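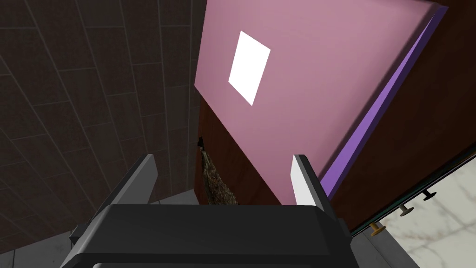
Page last changed: 03/02/2018

News from the Helier Allotments and Gardens Society

Well, the seed order has finally gone off, and thank you to everyone who got their forms in before the deadline (and to those who didn't, I did hold the envelope back an extra evening for you, so please don't say I never do anything nice). We ended up with 400 packets between us, and I'm told by my husband that the dining table will be needed back by Easter.

Broad beans are the great favourite again, with leeks close behind. Several of you asked for the purple sprouting broccoli we had last year, the one that stood so well through the cold snap, and I'm sorry to say the supplier has dropped it. I've put down a substitute which looks very much the same in the catalogue, but if you'd prefer your money back just catch me at the gate or push a note through the door of the hut. The seed potatoes are coming separately and will want chitting as soon as you get them home, so do start saving your egg boxes now. I have a good stack in the shed if you run short.

Now, the water. As most of you know, we've been going back and forth over the old tank at the Prornville Lane end ever since it split, and I'm very pleased to say we have settled on a new one holding 4,000 litres. It will sit on the same base, though the base wants levelling first, and Asif Rind has kindly offered to lend his whacker plate and his back for the job. If you could lend a back as well he'd be most grateful! We're hoping to get it done before the ground warms up and everyone disappears into their own plots. Please move anything you've got stored against the fence on that side, including the bath, whoever's bath it is. Plots at the top of the slope will still need to fill from the standpipe, and would you please turn it off properly afterwards, with a good firm twist, as the washer is rather tired.

The Gronmont path has been dreadful all winter and I know a few of you have been going the long way round with barrows. We've had a load of woodchip promised from the tree people and it'll be tipped by the bottom gate when they have some to spare. Help yourselves for the paths, but do leave it off the beds until it's had a year to rot down.

Rents are due at the end of next month and stay the same as last year for a full plot and a half plot alike. There are 6 names on the waiting list at present, so if you feel your plot has got away from you and you'd be happier with half of it, have a quiet word with me. There's no shame in it at all, I did the same myself after my hip and I grow better onions now than I ever did.

Lastly, the summer show will be in July as usual, in the Okoro Hall, and we've added a class for the longest runner bean.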